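Wednesday, Trokari bench, afternoon

Back on the weighing task. The idea for August is still the same: show the arms by hand how to dose from the small container into the cup on the scale, get enough clean demos, then let Clarnulel train on them over the weekend. I had the left-hand side of the job going nicely before lunch and then lost my touch completely after it. Coffee didn't help!

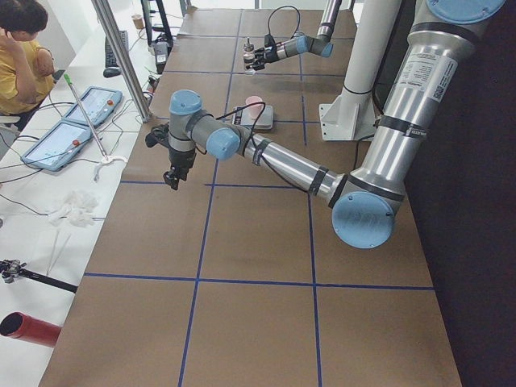

Biggest lesson so far is about speed. When I steer slowly the recordings look lovely and smooth, but they're full of little pauses where I'm deciding what to do next, and Trurna learns the pauses too (it did this with the Ham set as well, it just sat there thinking about nothing). So now I rehearse the move twice without recording and then go for it in one pass. Target is 30 seconds per demo. My first few were way over and I've thrown them out.

Other thing – please keep your grip on the container the same from one demo to the next. I was shifting it higher every time without noticing, and by the end the tilt was different enough that the early demos and the late ones don't really belong together. I've tagged them as two batches for now. If you have a better idea, write it in the margin.

Scale readings go in the log by hand until the serial script behaves. It dropped out again at demo 114 and I only caught it because the number hadn't moved for ages.
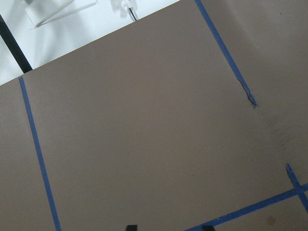 Wrist view: I want start poses spread over more of the grid. Nearly all of mine begin over the same couple of squares, and the policy gets lost as soon as it starts anywhere else. Pick a square, open the gripper, hover, then hit record. Also re-tape before the next long session, the ragged bits bother me, and I'd like the lines to look the same all the way through the set.

Totals: 935 usable demos in the folder, 1,585 if you count the old ones with the previous gripper offset. I wouldn't count them. Tried mixing them in last night and the approach came out too low, so they're parked in a separate folder until someone fixes the transform.

To do: serial script, new tape, charge the headset, ask whether we can have the bench again first thing tomorrow.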